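Moving to Pludham with kids – your questions answered

4 min read

Been getting the same emails since we put the house swap post up, so here's the lot in one place. Written fast. Will tidy later (probably won't).

Is Pludham or Brulton better for families?
Depends what you need. Brulton has the bigger shops, the hospital, more buses. Pludham is quieter and you get more garden for your rent. We looked at both and went for Pludham, mostly for the primary school. No regrets so far, apart from the hill.

How do you get between the two?
The 261. Every 40 minutes in the daytime, less in the evening, and the last one back leaves Brulton before most films finish. Exact change not needed any more. Pushchairs go in the bay by the middle doors – if a wheelchair user gets on you fold, so practise folding with one hand.

Is there a nursery with spaces?
Waiting lists, all of them. Put your name down before you've got a moving date, they don't mind. Ask for mornings only if you can live with that, those come up more often. Silvana Nogueira runs the childminders' list for our side of town and answers texts after 7pm. Her number's on the board in the library.

How do school places work if you arrive mid-year?
You apply to the council, not the school. We didnt know this and lost two weeks. You need proof of address, and a signed tenancy is enough, you don't have to be living there yet. Ring the school anyway and ask for a look round. They can't promise anything but you'll know if you like it.

Which doctor's?
There's one surgery in Pludham itself, next to the chemist. Register the whole family at once, the forms are the same. Take the kids' red books if you've still got them. Ours had a page missing from the baby clinic and it was fine.

What would you pack differently?
One bag per child that doesn't go on the van. Pyjamas, toothbrush, cup, clean clothes for 3 days, whatever they sleep with. We put the middle one's bedtime toys in a box marked LOFT and it was a long night. Also kettle, loo roll, a lamp. Bulbs! The last people took theirs.

Did you use a removal firm or hire a van?
Both, at different times. First move we hired a van, second time we used a two-man outfit out of Brulton called Flukow. Careful with the piano, less careful with the gatepost. Get the quote in writing and tell them about stairs and parking. The lane behind the church is too tight for a big lorry.

How long before the kids settled?
The eldest took a term. The little ones, a few weeks, then a wobble in December when the grandparents went home. What helped was boring stuff – same tea on the same nights, same bath, same story. We did bedrooms first and left the kitchen in boxes. Eating off paper plates is no hardship when you're 4.

Where do you put all the small stuff when there's no furniture yet?
Trays. Any old trays. Shelves took us months, and a tray can go on the bed in the daytime and the floor at night. One per child, they choose what goes on it. Stops things going missing under the radiator and it's quick to clear when somebody needs the bed.
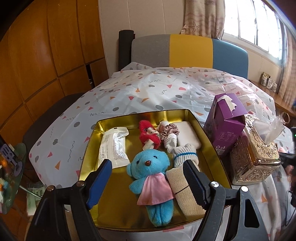
Blue bear and bits and pieces, gold tray.

Anything to do when it rains?
Library has a story session, free, gets busy so go early. Swimming is in Brulton and you have to book the family lanes online. There's a soft play on the Rey estate, loud, decent toast. Otherwise wellies and the river path, which floods past the second bridge so turn back there.

Bins?
Recycling one week, rubbish the next. Food waste every week in the small brown caddy. If the house hasn't got a caddy ask the council, ours took ages to come. Garden bin is extra and you have to sign up for it seperately.

Would you do it again?
Yes. In summer.

Last updated: December

Comments

Keegan Chisholm
The bit about applying to the council has saved us, thank you. Is the surgery ok for baby jabs or do you have to go into Brulton?

Reply from author
Jabs in Pludham, ask for the nurse clinic when you register. Scans are Brulton.

mumofthree_p
Soft play has changed its hours, shuts at 4 now. Still good toast

T. in Brulton
Bit harsh on our buses! Agree about the last one though. We've missed the end of two films this year.

Silvana Nogueira
Texts are fine but please say how old the child is and which days you need. Saves me writing back to ask x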